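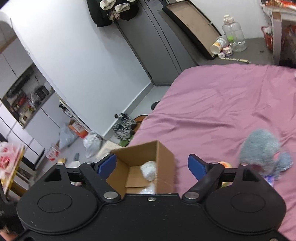

Bed sheet

A bed sheet is a rectangular piece of cloth laid on a bed, either directly over the mattress or between the sleeper and the blankets. It is among the most ordinary things in a home, and most of us spend a third of our lives touching one without giving it much thought. Sheets keep the mattress clean, feel pleasant against the skin, and — since they come off easily — can be washed far more often than anything else on the bed.

Types

The two main kinds are the flat sheet and the fitted sheet. A flat sheet is a plain rectangle, hemmed on all four sides, often with a deeper hem at the end that goes near the pillow. It may be used underneath the sleeper, with its edges tucked beneath the mattress, or on top, in which case it is usually called a top sheet. A fitted sheet has sewn corners and elastic along the edge, so that it grips the mattress and stays put through a restless night. Anyone who has tried to fold one alone will know that this convenience comes at a price.

In many homes the top sheet has been given up in favor of a duvet with a washable cover. Feelings on the subject run surprisingly high, and families have been known to divide over it quite cheerfully for years. A third kind, the draw sheet, is a narrow piece laid across the middle of the bed, and is mostly met with in nursing.

Materials

Linen, woven from flax, is the cloth that gave "bed linen" its name, and people still use the word when there is no flax in the house at all. It is strong, cool in summer, and grows softer with each washing, though it wrinkles if you so much as look at it. Cotton is now far more common. It may be woven as percale, which is crisp and matte, or as sateen, which is smoother and has a slight shine. Flannel is brushed to raise a soft nap and is loved in cold places. Jersey sheets are knitted, and feel a good deal like an old T-shirt.

Polyester and cotton blends dry quickly and need little ironing. Silk is also used, although it asks for gentler care than most households have time to give.

Thread count, the number of threads in a square inch of cloth, is often printed on the package as a measure of quality. It is a useful guide only up to a point. The length and fineness of the fibers matter just as much, and a modest count in good cotton can outlast a much grander one.

Color and pattern

For a long time white was the usual choice, partly because it could be boiled and bleached without worry. Colored sheets became popular in the twentieth century, and pastels such as pink, pale blue, and mint green have never gone entirely out of favor. Stripes and small flowers are common too, and children's bedding is a cheerful world of its own, full of rockets and ponies.

Regional customs

In the hill town of Plusstead, sheets were traditionally given to newly married couples in sets of 6, wrapped in brown paper and tied with kitchen string. The custom is kept up by a few of the older families, though the string has mostly given way to ribbon. The weaving village of Erkska was known for a heavy unbleached linen with a single blue thread running along the hem, and its small textile museum has 59 of these sheets, 2 of them never used. They are laid out on the grass each April for airing, and visitors are welcome to come and feel the cloth for themselves.

Washing and storage

Sheets are commonly washed every week or two, and more often in hot weather or when a pet shares the bed. Warm water suits most cotton, while linen prefers a cooler wash and plenty of room in the machine. Drying outdoors leaves a fresh smell that many people remember fondly from childhood.

Clean sheets should be completely dry before they are put away. Some people like to store a full set inside one of its own pillowcases, a tidy habit that saves a great deal of rummaging. Worn sheets make excellent dust covers, and torn ones can be cut up for cleaning rags.

See also: Blanket, Duvet, Mattress, Pillowcase, Quilt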